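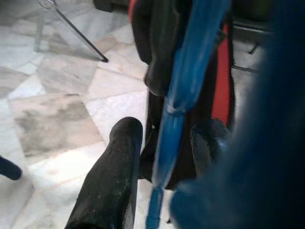 **Pendholm Walking Club - kit room diary**

February 18, 2019

Corentin Langlois swears the kit will sort itself out once we have hooks. I doubt it. We had hooks at Hedcombe and everything still ended up in one heap. Today it was the black thing with the bright red down one side, and something long and blue tangled up with it - a handle, I think. I'd have left both where they were. He wants 90 more hooks by September. Who is going to hang anything on them? I said I'd think it over, and went home.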